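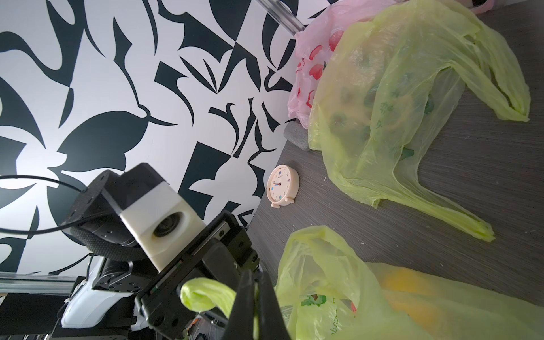
Aino Kallio wants to know why plastic bags are item one on my list again when the stairs are what everyone worries about, and could I please move them down before she prints it for her sister.

No! Sorry, Aino. They stay at the top, and the stairs are item four where they've always been.

Print this page
E-mail this page

Home daycare walk-through, main floor and basement
Filled in October 2026, with my comments, for anybody who's setting up their own place and wants to see what a real one looks like (mine has two fails on it, so don't feel bad).

1. Plastic bags out of reach
Result: FAIL, fixed same day
Comment: I had grocery bags stuffed in the bottom drawer by the fridge, which is exactly toddler height, and dry cleaning film still hanging on a coat in the front closet. The drawer is now tea towels. Bags are on the top shelf of the broom closet, tied in a knot before they go up. Check the diaper bags too, parents tuck wet clothes into all sorts of things and then the whole bag lands on the floor by the door.

2. Food storage and counters
Result: OK
Comment: Grapes get cut lengthwise, in quarters, every time, no matter how big the kid is. I do them the night before. Apples are grated or sliced very thin for the little ones. The fruit bowl lives at the back of the counter and the tablecloth is gone for good after a certain somebody pulled on it in January.

3. Sleep area
Result: OK
Comment: Crib sheets tight, nothing else in with the babies. No pillows, no bumper pads, no stuffed animals, and yes, I know it's hard when a child arrives with a favourite. It sits on the shelf where they can see it. Blind cords are wound up on cleats well above reach. I tug every one of them while I'm in there.

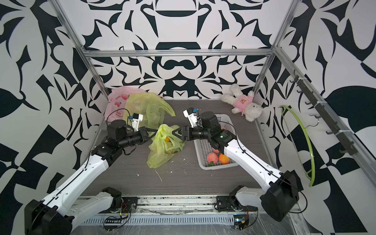
Plastic bags, a basket of fruit and a plush bunny.

4. Stairs and gates
Result: FAIL at the top, OK at the bottom
Comment: The Bikell gate at the bottom is screwed into the stud and hasn't budged. The top one was a pressure-mounted gate and it wobbled when I leaned on it, so out it went. I ordered a second Bikell and paid for Melnychuk Carpentry to come and fit it, because one side is plaster and I wasn't going to guess. It came to 300 dollars with the new post. Ouch, but done. Basement door stays locked until the paint on the post is dry.

5. Cupboard latches
Result: OK, with grumbling
Comment: I use the Dulance ones, 11 of them through the kitchen and the washroom. They hold fine. They also pinch, and my own thumb can vouch for that. Open and close each one with the flat of your hand during the walk-through and see if it catches by itself. The one under the sink needed its screws snugged up.

6. Hot water
Result: OK
Comment: Run the tap for a couple of minutes and use a proper thermometer, don't go by feel. Write the number in the book. If yours is over whatever your licensing office allows, turn down the tank and test again the next day.

7. Smoke and carbon monoxide alarms
Result: OK
Comment: Pressed every test button. The Skisix in the hallway has a very rude voice and woke the baby, so do this one before nap time or after, your choice, I clearly chose wrong. Look at the date on the back while you're on the stepladder.

8. Yard
Result: OK, one note
Comment: Gate closes and latches. Raked up under the swing and found a rusty tent peg (ours, from summer). There's a soft board on the back step that passes for now and I'm replacing it before the snow flies.

9. Paperwork
Result: OK
Comment: Emergency contacts updated, allergy sheet is inside the cupboard door, first aid certificate is good for another two years. One family changed their pickup person and hadn't told me, so ask.

Comments

Bülent Ağca: Good list. Could you add balloons to number one? We had a birthday at ours and I was finding popped bits under the couch for weeks.
Reply from me: Oh, yes. Adding it. No latex balloons here at all, but it should be written down.

Éabha Ní Chonaill: My inspector asked about the compost bin liners as well as the grocery bags. I keep the roll in with the dish soap, up high.

Heikki Miettinen: What do you do about renters? My landlord won't let me put screws in at the top of the stairs.
Reply from me: I'd ask your licensing office before you spend anything, Heikki. Ours wouldn't accept a pressure gate up there, full stop. You might get the landlord to agree to a post clamped to the banister.

Aino Kallio: Fine, I printed it as is. She's already moved her bags.

E-mail this page
Print this page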